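Vikesora Dining Table by Perendale: Six Months In

I bought the Vikesora in December to replace a glass-topped table that had a chip in one corner. It's the mid-size version, the one Perendale says seats six. I paid full price for it and have used it every day since, for meals, paperwork and a fair amount of mending. This is what I can report.

Delivery and assembly

The table came in two cartons, one for the top and one for the legs, rails and hardware. The top is heavy. Two people can carry it up a flight of stairs, but I would not try it alone. The cardboard was dented at one corner and the foam underneath had done its job.

There are 12 bolts, each with a lock washer and a flat washer, and a hex key that is too short to be comfortable. I used my own with a longer handle. The instructions are drawings only, and step 3 shows the rail from underneath without saying so, which cost me some time when I put one on backwards. Leave all the bolts finger-tight until the table is standing and then go around again with the key. My floor is not level and if I had tightened each leg as I went I'd have had a rocker.

The whole job took an evening with one helper. All the holes lined up.

The top

The top is the reason to buy this table. It's a pale wood, lighter than it looked on the Perendale site, and the grain is what you notice first. It runs in fine wavy lines, with wide curved bands in one area and much straighter, tighter lines in another. The color moves between cream and tan with a little gray in it. If you want a perfectly even surface you will be happier with something painted. I like it.

The finish has a slight sheen. Under the ceiling light you get a soft bright patch that washes out the grain wherever it falls, and if you are reading something on glossy paper you end up shifting your chair. A lamp off to the side fixes most of that.

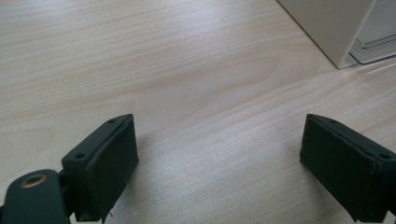 Care is simple enough. The leaflet says a damp cloth with plain water, then a dry one, and nothing with ammonia. I've kept to that except for one episode with candle wax, which I let harden and pushed off with the edge of a plastic card. It left a dull spot that went away after a couple of wipes. Coffee rings come up if you get to them within the hour. I left one overnight in the spring and there's a faint trace of it at my end of the table, visible if you crouch.

For hot dishes, use a trivet. The leaflet is vague on what temperature the finish can take and I haven't tested it.

Scratches are harder to judge. Plates and cutlery haven't marked it. A staple left in the underside of a box did, a thin line as long as a finger joint. Perendale sells a touch-up kit, but I haven't bought one. You can feel the scratch more than you can see it, given how much is going on in the grain already.

Legs and stability

The legs are set in from the corners, so nobody gets a table leg between their knees at the long sides. At the ends it's tighter. Six adults fit if none of them are broad. Four is comfortable.

I retightened the bolts after the first month and two of them took a quarter turn. There's no wobble now, even when I clamp a vise to one end, which I do with a scrap of plywood on both sides to protect the top.

How it compares

Before ordering I looked at the Geddes trestle and the Bosarska round. The Geddes is cheaper and folds, but the showroom one flexed in the middle when I leaned on it. The Bosarska is a handsome table and well made. It also needs a bigger room than mine. My neighbor Angus Lamont has had one for years and eats at one side of it with the rest pushed against a wall.

The Vikesora stands 28 inches high, a little lower than my old table. My chairs with arms still slide under, with not much to spare. Measure yours first if you have tall arms.

Good points: solid top, attractive grain, bolts that stay put once they've been tightened a second time.

Bad points: glare under overhead light, short hex key, poor drawings, a finish that wants spills dealt with promptly.

I'd buy it again at the same price. If you have small children who paint at the table, get a cover for it or look at the Geddes.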